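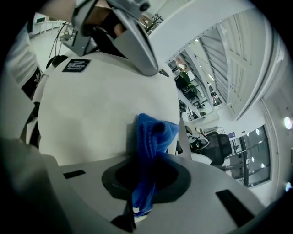
3. Method

Knitted samples from two suppliers, Varma and Woline, were cut to 10 cm squares and conditioned overnight in the Hindmont lab. Each was washed at 44 degrees, dried flat and measured along both axes. The cycle was repeated 20 times.

Shrinkage was greater lengthways than across in both yarns – most of it within the first 3 washes. Edge curl made later readings less reliable, so a glass plate was laid over each square before measuring.

Sutrisno Ngui, Textiles Year 2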